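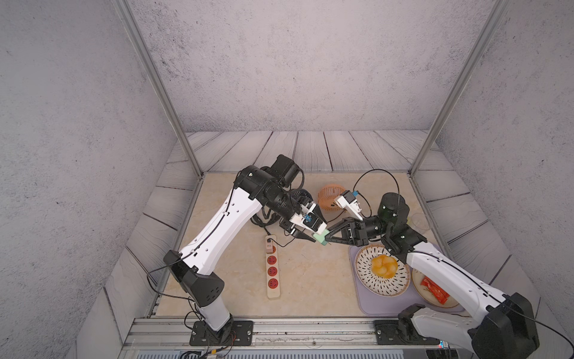

The Sima virtualization certification comes in two levels, Associate and Professional, and this page answers the questions I get most from people starting on either one. I passed Associate first and Professional in November, and I loved nearly all of it (the storage section and I are still not on speaking terms). You need somewhere to practice, and it doesn't have to be a showpiece. For this exam a used desktop with plenty of memory will do!

## Do I have to take the official course?

For Associate, no. For Professional, yes, you need a course certificate on your account before you can book. I took mine with Gonçalo Mendes at Prorkach and had a great time. He lets you break things and then makes you fix them, and I still use my notes from the networking day.

## Is the course enough to pass?

It wasn't for me. The course shows you how to run the product, and the exam wants limits, defaults and which menu a setting lives in. Plan on reading the configuration guide as well - the whole thing, appendix included.

## How long did you study?

14 weeks for Professional, mostly in the evenings. Oana Bălan did it faster, but she works with clusters all day.

## What should I run in a home lab?

- Two hosts, nested if you only have one physical machine
- Shared storage of any kind. I used Morach in a small VM and it was great for learning iSCSI
- A management server, installed by hand at least twice
- A separate switch, if you have one lying around 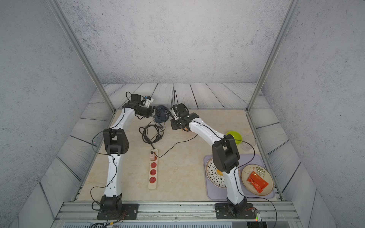 ## What is the exam like?

60 questions, all on screen, and you can flag any of them and come back. Read every one twice! Several of mine turned on a single word like "first" or "minimum."

## Are practice tests worth it?

Yes, as long as you look up the ones you get wrong. I used the Jamovier question bank, which has 3,000 items, and I never got near the end of it. Skip the older storage set, as it still covers the previous release.

## What happens if I fail?

You wait 2 weeks and book again at full price. Your score report lists the weak sections, so keep it. Jhun Gatchalian passed on his second try using that report as his whole study plan.

## Does it expire?

Associate doesn't. Professional has to be renewed, and the renewal exam is shorter.

Last updated April 2023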